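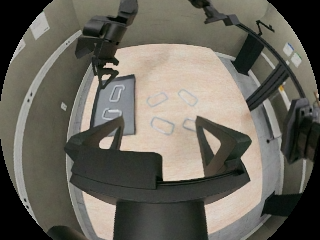
1 min read

Project report, robotics elective, September
Loïc Marchal and Rosemarie Sperling

Our plan was to sort gaskets with two arms in the Fesham shared workshop. We modeled the bench first and ran everything in simulation, with the ring shapes on the gray mat and on the bare wood next to it. The simulator logged 1000 pick attempts and called 91 percent of them good. I don't trust that number.

The rings in the model are perfectly stiff. The ones from Vasseur bend when you pinch them. The wrist view also puts the open fingers right over part of what we want to grab, so one of the near rings is partly covered before the arm does anything. Rosemarie thinks a planner can work around this. I think we need a second view.

On the real bench we managed 120 attempts before Didier Huet needed the table back. We did not write down the failures the same way each time, so I won't give a percentage. It was worse than the simulation.

Still to do: softer rings in the model, one failure sheet, same lighting for both.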